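跳至正文

本站使用 Cookie 以保存登录状态并统计页面访问量。继续浏览即视为同意本站的 Cookie 使用说明。[接受] [管理设置]

Konham 社区互助问答 > 住房与物业 > 维修资金与公共部位

关于浴室渗漏责任认定及公共维修资金使用程序的咨询

提问人:三号楼住户
发布于 2024年3月12日,星期二

各位邻里、各位熟悉物业事务的朋友:

本人居住于 Brendivora 小区三号楼,现就浴室渗漏一事提出咨询,恳请有经验者予以指正。

本户位于中间楼层。去年入冬后,卧室与浴室相邻的一面墙体出现受潮痕迹,踢脚线上方的涂料起泡脱落。物业服务中心派员到场查看,初步意见为“可能系楼上住户浴室防水层老化所致”,但未出具书面结论。楼上住户则表示,其浴室于交房后未作改动,且其自行做过蓄水试验,未见水位下降,因此不认可由其承担修复费用。双方沟通数次,语气尚属平和,但始终没有结果。

在此期间,物业服务中心又提出另一种可能,即渗漏来自管道井内的公共排水立管。若属此种情形,修复费用应由公共维修资金列支。然而物业同时说明,申请使用维修资金须经相关业主表决,程序较长,建议本户先行垫付检测与维修费用,待资金批准后再予返还。本户对此存有疑虑,主要有以下几个方面。

其一,检测费用应由何方承担。本户询问过一家检测机构,对方称须在责任尚未明确时预先缴纳费用,若最终认定责任在楼上或在公共部位,本户能否据此追偿,物业未作明确答复。

其二,蓄水试验应当如何进行方为有效。楼上住户所作试验没有第三方在场,也没有记录起止时间与水位高度。本户并无怀疑其诚意之意,但仅凭口头陈述恐难作为依据。

其三,维修资金的表决范围。三号楼共有 90 户,而整个小区为 376 户。物业前后两次的说法不一致,一次称须由全体业主表决,一次称仅需本楼栋表决。两者难度相差甚远,本户希望了解何种说法符合规定。

其四,若本户同意垫付,应当留存哪些文件,以免日后返还时发生争议。

另需说明,本户已对受潮墙面拍摄了照片,并保留了与物业的书面往来。小区交付至今已逾十年,防水工程的保修期应已届满,故未考虑向开发单位主张权利。如此理解若有错误,亦请指出。

以上问题,谨候赐复。

回复人:退休测量员

阅悉。本人曾在 Jibrin 片区从事房屋查验工作多年,现就所询事项逐一答复,供参考。各地细则存在差异,最终应以当地主管部门的规定为准。

首先谈渗漏原因的查明。处理此类纠纷,应先查明水源,再讨论费用。实践中常见的水源有三类:给水管道渗漏、排水管道渗漏、地面防水层失效。三者的表现有所不同,普通住户亦可作初步判断。

给水管道长期带压,若有破损,渗漏往往是持续的,与是否用水关系不大。可请楼上住户在夜间关闭全部用水点,观察水表是否仍在走动。若水表指针持续转动,应优先检查给水管。热水管须单独考虑,因其在热水器停用时仍可能带压,检查时应将进水总阀一并关闭,再逐段打开。

排水管道仅在使用时有水通过,渗漏多呈间歇性。贵户可连续记录一至两周,写明墙面潮湿程度变化的时间,再与楼上住户的用水时间相对照。若潮湿程度与楼上一户的用水并无关联,而早晚用水高峰时普遍加重,则公共立管的可能性较大。

防水层失效的情形,以淋浴区及门槛附近最为多见。浴室墙面防水涂刷高度不足,也会造成相邻卧室墙体受潮。贵户所述受潮部位在踢脚线上方,且为卧室与浴室的共用墙面,本人须提醒一点:渗漏源也可能就在贵户自己的浴室之内。此种情形下,水分自本户浴室地面或墙面渗入墙体,在卧室一侧显现,与楼上并无关系。来文对本户浴室的检查情况只字未提,建议先行排除,以免与邻居发生不必要的争执。

区分上下来源的办法并不复杂。请查看贵户浴室吊顶以上的楼板底面与墙体上部。若楼板底面干燥、管根周围无水痕,而受潮仅限于墙体下部,则来自楼上的可能性明显降低。若自上而下均有痕迹,则应重点检查楼上。检修口一般设在坐便器或管道井附近,可由物业工程人员协助开启。

其次谈蓄水试验。试验宜由双方及物业三方到场,封堵地漏与门口,注水至地面最高处仍有适当水深,在墙面标记水位,并拍照记录起始时间。蓄水时间通常不少于二十四小时。须特别注意,单看水位是否下降并不足够,蒸发与封堵不严均可影响水位,主要应观察下层相应部位是否出现新的湿痕。另外,蓄水试验只能检验地面,不能检验墙面。墙面部分应另作淋水试验,即以花洒对墙面持续喷淋一段时间,再观察背面情况。不少纠纷中,双方反复蓄水均无结果,问题却出在淋浴区墙面或混水阀的接口处。

再次谈瓷砖勾缝。许多住户以为重新勾缝即可止水。勾缝材料确有减少渗入水量的作用,但瓷砖与勾缝均不属于防水层。勾缝完好而防水层已失效的,仍会渗漏;勾缝略有脱落而防水层完好的,未必渗漏。若仅以重新勾缝作为修复方案,验收时务必谨慎。

最后,墙体在水源切断之后仍需相当长的干燥时间。请勿在维修完成后立即重刷涂料,否则残余水分会使新涂层再次起泡,容易被误认为维修失败。可在同一位置定期测量湿度,数值趋于稳定后再行恢复饰面。若维修在春季完成,本人通常建议将饰面恢复安排在 6月,但仍应以测量结果为准。

回复人:业委会旁听者

前一位回复对技术部分已有较充分的说明,本人仅就程序与费用作补充。

关于表决范围,应视维修部位由哪些业主共有而定。排水立管若仅服务于三号楼的一个单元,通常由该单元或与该立管相关的业主分摊,相应的表决范围亦限于此,既不必然涉及全小区 376 户,也未必涉及整栋 90 户。贵户立管所对应的户数,可向物业索取竣工图纸中的给排水系统图予以核实。我所在的 Brivutby 小区曾办理过一次类似申请,最终列入分摊范围的为 38 户,从提交方案到资金拨付历时约 4 个月。各处情况不同,此时间仅供参考。

若渗漏已严重影响使用安全,部分地区设有应急使用程序,可以缩短表决环节。但贵户目前仅为墙面受潮,是否符合应急条件,须由主管部门认定,不宜抱过高期望。

关于垫付,本人意见是可以垫付检测费用,对垫付维修费用则应慎重。理由在于,维修资金的使用一般要求事先有方案、有预算、有表决结果。先施工后补手续的,审核时可能不予认可,届时物业的口头承诺并无实际作用。确需垫付的,应当签订书面协议,载明以下内容:

一、垫付事由、维修部位及维修方案;
二、预算金额及超出预算时的处理方式;
三、返还主体与返还期限。请注意应写明返还主体为何方,不可仅写“待资金批准后返还”;
四、维修资金未获批准时费用如何分担;
五、施工单位名称、保修期限及质量责任。

检测费用方面,建议在委托前与楼上住户及物业共同签署一份简短的确认书,约定由贵户先行支付,待结论作出后由责任方承担。检测机构也应由三方共同选定。单方委托所得的结论,对方往往不予认可,重新检测又须再次付费。

需保存的文件包括:检测委托书、检测报告、付款凭证、发票、施工前后及隐蔽部位的照片、三方签字的验收记录。隐蔽部位一经封闭即无法复查,照片应在封闭之前拍摄,并附拍摄日期。

协商不成的,可先向社区调解组织申请调解,调解协议经双方签字后具有约束力。本人不建议在此之前停缴物业费。物业费与渗漏责任属于不同的法律关系,停缴常使业主自身处于不利位置,且与楼上住户的问题并不能因此得到解决。

关于保修期的理解,基本无误。

回复人:路过的租户

赞同以上意见。我处曾遇相同情况,最终查明为洗衣机地漏接口松动,更换密封圈后即告解决,未动用任何资金。建议先检查简单部位,再考虑开凿。

提问人补充:三号楼住户

感谢各位答复。本户接受批评,此前确未检查自家浴室,现已请物业工程人员开启检修口,楼板底面及管根处未见水痕。依照第一位回复者所述,来自楼上的可能性已有所降低,本户已就此前的催促向楼上住户致歉,对方亦表示愿意配合后续试验。

目前拟先对本户浴室淋浴区墙面作淋水试验,再行检查混水阀接口。如仍无结论,则由三方共同委托检测。物业已同意提供给排水系统图,表决范围待图纸核对后再行确认。试验结果将在本页续报。

相关问题

浴室重新勾缝后多久可以用水
楼上住户拒绝入户检查应如何处理
公共维修资金余额查询办法
管道井检修口被柜体遮挡是否可以要求拆除
Brivutby 小区外墙渗水维修经过
Jibrin 片区房屋检测机构选择注意事项
租住房屋墙面受潮,费用由房东还是租客承担

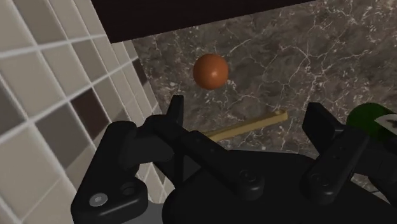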